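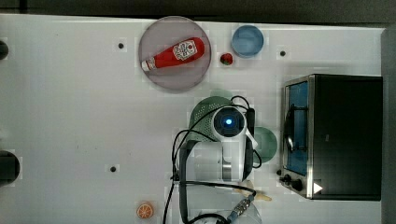 Color in the kitchen is my favorite thing to talk about, and this gallery page has turned into the place where I do most of it. I grew up with beige plates, beige mugs and a brown casserole dish that outlived two stoves, so you can imagine how I feel about a cupboard with some actual pink in it! What I love on a white tabletop is how even the smallest bit of color gets its say. A strawberry that would vanish in a fruit salad can hold its own next to a big plate, and the glossy red of a ketchup bottle looks twice as red lying across pale mauve-pink. I've been going on about pink under red for years. My sister still says they clash. They do, a little, and I think that's why I keep doing it.

Click through for the larger size. The notes underneath are mine unless I say otherwise, and they wander.

Pink and red
The trick, if it is one, is to keep the pink very pale. A translucent plate does this for you on a white surface, so the color goes soft in the middle and gathers up at the rim. Put a solid bubblegum pink under the same red and it all starts shouting. I have tried it. I own the bubblegum plate, and it lives under a fern now and looks wonderful there.

Light blue
My cooling-off color. When there is a lot of red going on, one light blue bowl off to the side settles everything down. Bowls are lovely from overhead anyway, all those rings inside rings in slightly different blues, and I could fill a whole page with nothing else (I may yet -- you've been warned).

Toaster ovens
I get more mail about toaster ovens than about anything else here, usually from people who want to hide theirs. Please don't! Black and stainless steel is a great neighbor for bright tableware. It gives the pale things something to be pale against, and when there's blue showing through the glass door, as there is in the picture, I'm completely sold. Mine at home is a Ballov, bought secondhand, and the timer knob has been replaced with one from a radio. It still does the best cheese on toast of any machine I've owned.

The ketchup question
Vega Aranda wrote in to ask whether I decant. No, never, not once. I know the glass-jar people mean well, and I've seen their pantries and they're gorgeous, but a red bottle with a tomato on the label is already doing a good job of looking like ketchup. Also I'm lazy. Also the decanting funnel is one more thing in the drawer. Vega decants everything, including rice she plans to cook that same evening, and we've agreed to stay friends.

Small red things
Strawberries, radishes, cherry tomatoes, the little wax rounds off cheese. One on its own beats a pile, for my taste. Leave the green on the strawberry, even if there's hardly any of it, or you lose half the fun.

Where the plates come from
Mostly from the Kocsis market, which is a long covered hall with a tin roof and very bad coffee. Go early. I was there in March at 7 in the morning with my coat buttoned to the chin and found a stack of tinted dessert plates under a box of extension cords, and I made a noise that turned heads. The seller wanted 3000 for the stack (forints, don't faint) and I paid it without a murmur, which my husband says is the only time he has seen that happen.

Dezső's shelf
Dezső Szénási collects translucent tableware the way other people collect stamps, and I spent a very happy afternoon at his place. His catalog had reached 827 pieces at my last visit. He keeps it in a school exercise book, in pencil, and he'll look up any plate you point to and tell you which other plate it arrived with. His greens are spectacular. I'm not a green person and I came home wanting green. He washes them all by hand in lukewarm water with hardly any soap, and he was firm with me about the dishwasher, so I've passed that on and will say no more about my own habits.

White surfaces
People ask what to look for. I like a plain one with no pattern and not too much shine, big enough that things can sit far apart. I don't mind little holes or fittings or marks, a working table ought to have a few. Before I had a decent one I used the back of an old closet door across two crates, and some of the best arrangements I ever made were on that door. It went to the dump when we moved and I still miss it.

Spacing
Most beginners line things up. Try it crooked! Lay the bottle on a diagonal, let the fruit sit out by itself, push the bowl farther away than feels right. If it looks like somebody was called away in the middle of making lunch, I'm happy. I do wish I could leave my own counters that way, but there are four of us in the house and one of us is always looking for the butter.

From overhead
I came to the overhead view late, after years of shooting everything from chair height. Plates are so much better from up there. Tall things lose out a bit, as a teapot turns into a lid with a nose. Things lying down are the big winners, bottles especially.

A word about Torkard
The tinted range from Torkard comes up a lot in the comments. I have two of their cups, both amber, and I like them very much with black tea. I don't have the pink, so I can't tell you how it compares with the one at the top of the page. If you own it, write to me, with daylight pictures if you can manage them. Lamp light turns all pinks to salmon.

Coming next
Yellow! I've been putting it off because yellow on white is hard, and I have roughly 60 pictures to sort through, many of them lemons. There'll be a mustard bottle for fairness to the ketchup. I've also been promised a loan of the Skestosico egg cups, the old ones with the scalloped foot, and if they arrive in one piece they get a page to themselves.

Comments are open, and the spring pages are linked at the bottom with the old blue-and-white series.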